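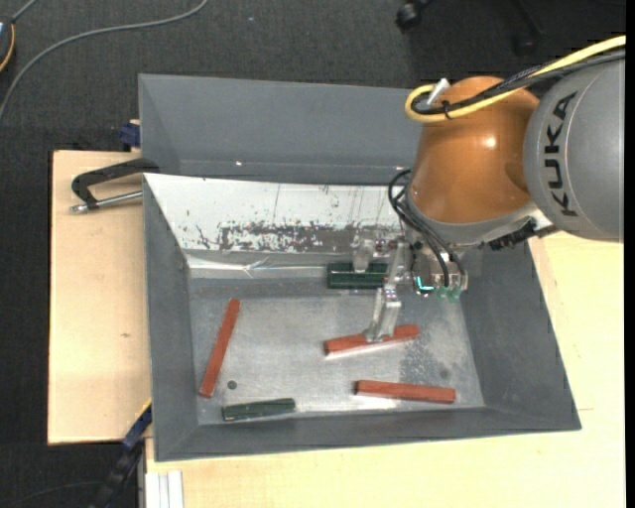
Packing snacks and souvenirs for the flight home

Food bought on a trip usually travels worse than clothing. The points below apply to hold and cabin bags on short-haul routes.

Jars and bottles

Jam, honey, chutney and soft cheese are treated as liquids at many security points. Check the airport's current limit before buying, and put anything over it in the hold bag. Tape the lid, seal the jar in a freezer bag and place it in the middle of the case, with at least 2 cm of clothing on every side.

Biscuits and crisps

Keep biscuits in their tin and fill the headspace with kitchen paper. Crisp packets swell at altitude. Pack them last, on top, with nothing rigid against the seams. The 158 g Barbier shortbread tin fits inside a size 8 shoe.

Mugs and plates

Stuff mugs with socks, handle included. Stand plates on edge. Laid flat, they take the load of the whole case.

Sweatshirts and caps

Roll sweatshirts with the print inwards. Nest caps one inside another and fill the crown with underwear.

Weighing

Luggage scales drift. Test yours at home against 2 unopened bags of sugar. The Ustidier hook scale needs its battery changed when the display dims.

At home

Unpack chocolate first and leave it sealed until it reaches room temperature.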